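Against the clean table

Opinion, July 21, 2024

When I began to read papers about robot manipulation, I noticed that almost every experiment had the same furniture: one plain table, one object, good light. The success rate was high and everybody was satisfied. I was satisfied too, until January, when our group at Bendard tried to repeat such a result in a play kitchen and the number fell to 74 percent.

My opinion is that the lower number is the more honest one, and that we should publish it more often.

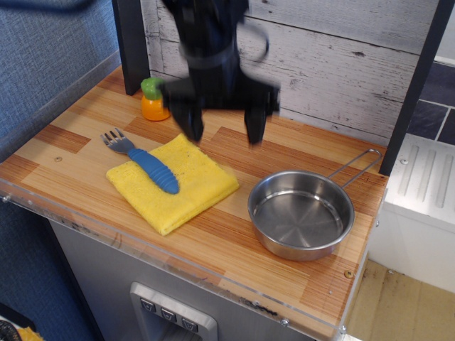 A policy trained on 2000 demonstrations can learn very well where an object usually is. It does not follow that it has learned what the object is. My colleague Kazue Hirose showed this with a simple change. She kept the same fork and the same towel, and only turned the pan so that its handle pointed another way. For a person this is no change at all. For our policy, which we call Lombardi, it was a serious disturbance, and I think many published policies would suffer in the same manner.

Some reviewers tell us that a toy kitchen is not a real kitchen. I agree with them. The fork is for a child, and the pan is small. But the metal still shines, the cloth still folds badly, and the handle still gets in the way of the next movement. These are the difficulties I want a method to meet early.
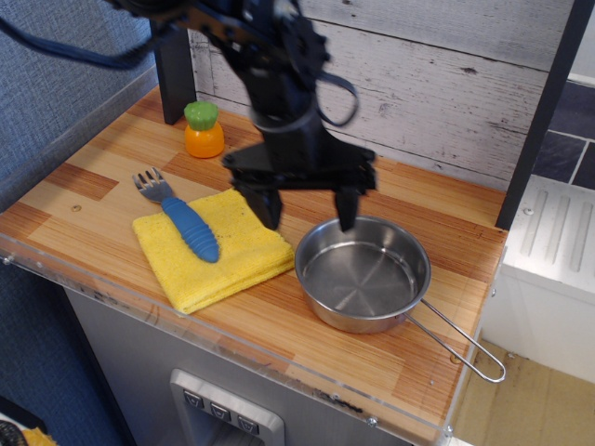 The gripper open over the counter, with towel, fork and pan.

What I would ask from authors is modest. Please report the trials by arrangement of the objects, and give the worst arrangement its own line in the table. We did this for 700 trials, and the work took two people one extra week. It made our paper less pretty. The reader could see where the method is weak, and for me that was worth the week.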